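Pouring tea without the puddle: what a robot taught me about my own kettle

I've been at the Plakico lab in Brodville for two years now, teaching a two-armed robot to pour tea, and my kitchen habits have improved more than I'd like to admit. Friends keep asking for the tips, so I've put them on a page.

First, the research bit, quickly. We had Vi (our name for the pouring program) learn from people steering the arms by hand, 1000 pours in all. Then we split those pours into two piles, the ones where the person tipped the kettle in one go and the ones where they stopped for a moment just as the tea began to run. Vi trained on the second pile spilled far less. Same kettle, same cups, same table! My colleague Cường Huỳnh had bet on the first pile and owes me a cake.

So, tip one: tilt until the tea just starts, hold there for a breath, then carry on. A slow dribble at the start clings to the underside of the spout and runs back down the pot, so don't creep up on it either. Tilt, hold, go.
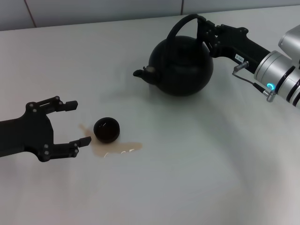

Page last changed: April 23, 2020

Tip two is about small cups. A little round bowl with no handle gives you hardly any room for error, and with a short spout you need to come in close and low. I bring the spout nearly to the rim before I tilt at all. If you pour from high up because it looks smart in cafés, do it over the sink first.

Tip three, finish quickly. We lost more tea at the end of a pour than in the middle, which surprised me. Bring the spout up with a firm turn of the wrist and keep it over the cup until the last drip has gone. Vi used to swing the kettle away far too early, and so did I (my old tablecloth is proof).

Tip four, mop up straight away. Tea on a pale top is easy while it's wet and a nuisance once it has dried. Blot it, don't wipe, or you'll only push it about. For a dried ring I make a paste of bicarbonate of soda and a drop of water, leave it for a few minutes and rub gently with a damp cloth. Try a hidden corner first if your worktop is shiny.

We ran a last set of 103 pours with a longer-spouted kettle from Stornamell and the pause still helped, though less. I haven't tried it with a milk jug yet. If you do, write and tell me how you got on, and what sort of lip the jug has.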